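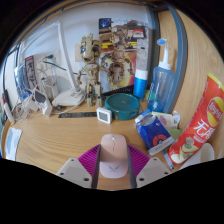

Working From Home With Us: Your Questions

Jun 8, 2022 | by Bình Lại
Print this page | E-mail this page
Filed under: New Staff, Home Office

Do I have to come into the Drevine office at all?
Only if you'd like to! Most of the bookkeeping team works from home, and we all get together in December for a long lunch (there's usually far too much cake, so come hungry).

What hours should I keep?
Whatever suits your household, really, as long as you're reachable for five hours between breakfast and dinner. Put them on the shared calendar so your clients know when to call.

Can I use my own mouse and keyboard?
Of course you can, and plenty of us do. Use whatever feels good in your hand after a long day of invoices.

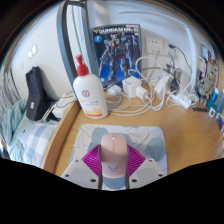

A pink mouse on a patterned mouse pad.

How do I claim for a desk or chair?
Send me the receipt within 26 days and I'll add it to your next paycheck. A photo of the receipt is fine, crumpled or not.

Who do I call if my internet goes out?
Try your provider first, then leave a message at the front desk, and we'll let your clients know you'll be a little late getting back to them.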